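Ticket: Stock sheet printing labels twice since the April update
Status: Solved
Product: Goka Stock, desktop version 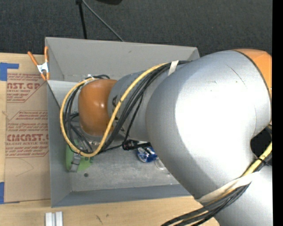

Grey bin on the packing table, Toton unit

Hello all, and thank you for being so patient with me on the phone last week. I promised I would write everything down properly, so do forgive the length!

We use Goka to print the shelf labels for our parts bins, and it has been lovely until the April update. Now every label comes out twice. I sent a batch of 230 through before lunch and came back to a great curling heap of them on the floor, and a printer asking for a new roll.

What I tried first: turned the Prekton printer off and on, swapped the cable, and printed a test page from the printer's own menu (one copy, perfectly behaved). Then I printed a letter from the same computer, and that was fine too, so I began to suspect the label settings.

Reply from support, July 28, 2025
Thank you for such a thorough note, it saved us a good deal of back and forth. Could you open Settings, then Labels, and tell us what you see beside "Copies per item"? Please also look at the copies box in the Prekton driver.

Customer
Well, there we are. Goka says 1, but the driver says 2. I changed the driver to 1, closed everything, and ran 5 labels for the Holzer fittings. Five came out! I then did the rest of the Holzer shelf and had no doubles at all.

Support
Wonderful news. The update started reading the driver's copies box, which older versions ignored. If it comes back after a restart, untick "Remember last job" in the driver and save again.

Customer
Restarted this morning and still set to 1. Please do close this, with many thanks from all of us at the unit.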